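3. Build and first runs

3.1 Where it was built

The platform was put together in a shared workshop in Gavport, mostly in the evenings, and then finished at home by the first author when the workshop shut for September. This matters more than we expected when we wrote the plan. The workshop has a drill press, a decent bench and a door wide enough for the base. The home has none of those. Anything that needed square holes or a flat reference surface was done before the move, everything else got done on a kitchen floor with hand tools.

Base first, then the column, then the arms. We would not do it in that order again. With the column up there is no comfortable way to reach the lower terminal block, and we had to reach it a lot. Jireš rewired it twice, lying on his side. A hinged rear panel fixed this in the end - two hinges, one magnet, should have been in the first drawing.

3.2 Frame and arms

Frame is aluminum extrusion, cut by hand and squared on the drill press table. Total height with the head mount is 121 cm. The arms are a matched pair from a discontinued Pimano kit, bought used, with the original wrist joints and grippers kept. Shoulder brackets are our own. First set was printed and cracked at the bolt holes under load, second set was cut from plate and has held up since.

The camera sits at the head and looks forward and down. We set the tilt by trial, moving it until both grippers stayed at the bottom of the view in the rest pose and a table top was still visible past them. Tilt is fixed with one bolt and a star washer. No pan. We had a pan servo in the early version but it added play to the mount and the play showed up in every recording as a slow wobble, so it came out.

3.3 Wiring

Power and data run to each gripper on the outside of the arm. Internal routing was tried on the left arm only and abandoned after the cable pinched at the elbow. Outside routing is ugly and it catches on things. It can also be replaced in a few minutes without taking the arm apart, and for a home build that won.

Slack is the hard part. Too little and the wrist stalls near the end of its range, too much and the cable hangs in a loop that crosses the camera view or snags on a table edge. We settled on 40 cm of free cable past the last clip for both arms. Not a tuned value. It was the longest length that did not reach the floor in the rest pose.

Control boards are Hidurton units, one per arm, on a shared bus. We lost most of a week to a bus fault that was really a bad crimp. Readers building something similar should pull-test every crimp before closing the panel, we didnt, and then had to open everything again.

3.4 Software

Kept small on purpose. One process reads the joints, one reads the camera, one writes both to disk with a common clock. Konstantinidis wrote the clock part and it is the only part we would call finished. The rest is scripts. Joint limits live in a text file that is read once at startup - changing a limit means a restart, and during testing that was annoying enough that people skipped it and worked around the old limits. See section 5 for what that did to the data.

The operator drives both arms from a leader pair of the same geometry. Base motion is separate, on a foot pedal. Driving the base and the arms at once is possible but we did not ask operators to do it. Most of them tried anyway.

3.5 Runs in the home

After the move we recorded 167 runs in one room of the house. Clutter was left as it was. Furniture was not arranged for the robot and we did not mark positions on the floor. The objects were ordinary household things, small cups and similar, set on a table or left where they happened to be.

Hard shiny floors were harder on the pipeline than carpet. Reflections shift as the base moves and the tracker picks them up as features. Blur made it worse. Fig. 2 gives a typical case from the head camera, near field usable, far field mostly not. 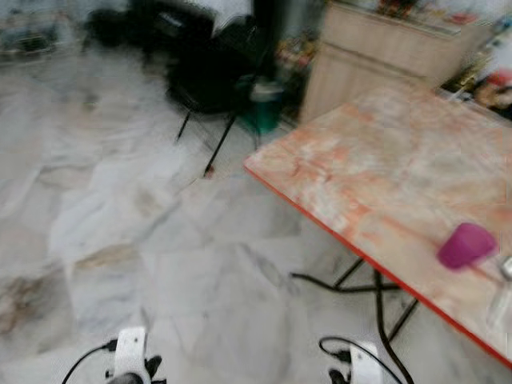

Figure 2. Head camera view, both grippers at the lower edge, small magenta-purple cup on the table. Photo: V. Konstantinidis / C. Jireš.

The cup and the table edge can still be picked out in a view like this one. The chair is a smear. For grasping that is mostly fine, the target is what counts, but the localization step wants background structure and gets very little of it. We tried shorter exposure and the images went dark and noisy in the evening. Added a lamp, which put a bright spot on the tiles. In the end exposure was left on auto and the blurred frames were dropped by a sharpness check, computed over the upper half of the image only. Using the whole image let too many bad ones through, the grippers hardly move relative to the camera and so they look sharp even when nothing else is.

Tables with thin crossed legs gave a second problem. The depth estimate tends to see straight through them, and the base planner then treats the space under the top as free. Nothing broke, but the column touched a table edge more than once before we padded the planned footprint. Padding makes the robot stop further back, and the arms then have to work near full reach, where they are weakest and where the wrist cable is tightest. We have no good answer to this. A shorter column would help with the table and hurt the camera view.

Loose cords on the floor are a third. The base wheels are small and do not climb them well. The Antoniadis casters we fitted at the back are better than the stock ones but they still turn sideways when they meet a cord at an angle, and the heading jumps. Operators learned to stop and back off. The logs show this as a short reverse move before the final approach and we left those moves in, a policy trained on them seems to pick up the habit too, including in rooms with no cords at all.

Grip force was set once per session from a soft foam block and not changed between objects. Light cups slide when the first finger arrives early. Closing slower fixed most of it, at the cost of longer runs, and we took the longer runs.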